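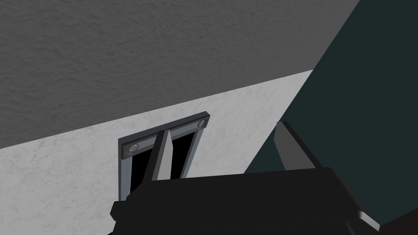

Declan Parsons wrote in after the August page to say that he had priced a small arm for his workshop three times and got three different totals, and could I please explain where the money goes. I can try, Declan! I made most of the mistakes myself the first time, and I still have the notebook with the crossings-out in it.

Start with the job, and write it down in plain words before you look at a single catalog. Mine said "hand me parts from the tray while I hold the glue bottle." It took me two evenings to get it that short, and it saved me from a very handsome machine that could lift a car battery and would have eaten half the bench. If you have more than one job in mind (and who doesn't, once the idea takes hold), put them in order and buy for the first one.

Next, measure. Take a tape and find the farthest spot you want the fingers to get to, then the nearest, then anything fixed to the wall that they'll have to work around. People remember the reach and forget the body of the gripper behind the fingers, which can be a good deal wider than the fingers themselves. I cut a gripper shape out of a cereal box, taped it to a broom handle and poked it into every corner I cared about. My neighbor thought I had lost my mind, but I found out that the shelf over the vise had to go up by 5 inches, and moving a shelf costs four screws and a cup of coffee.

If the maker offers a simulated version of the arm, try that too before you pay for anything. You can set up plain walls and boxes at your own measurements and see where the fingers and the wall get too friendly. It needn't look like your shop.

Now the money. The arm I settled on was a secondhand Pandusa, and it cost $1,073. I had that figure circled in red and thought of it as the price. Then came the extras, which added up to $382: a gripper (sold separately, as they so often are), a mounting plate, a stop button on a long cord, a power strip with its own switch, and a set of soft finger pads. I'd keep a separate line for each of these. Lumping them together as "bits" is how I ended up ordering the mounting plate twice.

Leave something for spares. Finger pads wear, and cables get pinched. I bought my pads from Quan in a bag of 17, which sounded silly then and doesn't now that I've seen the bottom of the bag. Flolletti makes a nice stiff pad as well, though I found it too slick for sanded pine.

Shipping deserves a phone call. The shop in Briltavton quoted me one price to the curb and another to the bench, and with my back I was glad to know it ahead of time. Ask what the crate weighs, and whether they want it returned.

A few smaller things from the notebook:

Check the bolt pattern on the plate against your bench before the arm arrives, and have the holes drilled.

Ask the seller whether the gripper opens wide enough for your biggest part with the pads on. They take up more room than you'd think.

Keep the cord for the stop button where your left hand can find it, if you're right-handed like me.

Save the invoice and the manual in the same envelope and tape it under the bench.

Count your own hours. I set aside one weekend for setup and used most of three, and I enjoyed nearly all of it, but the birdhouses I had promised for the school sale were late.

Declan, if you send me your bench measurements I'll happily go over the list with you. Put the height of that window sill in, too, since you mentioned the arm would be sitting right beneath it.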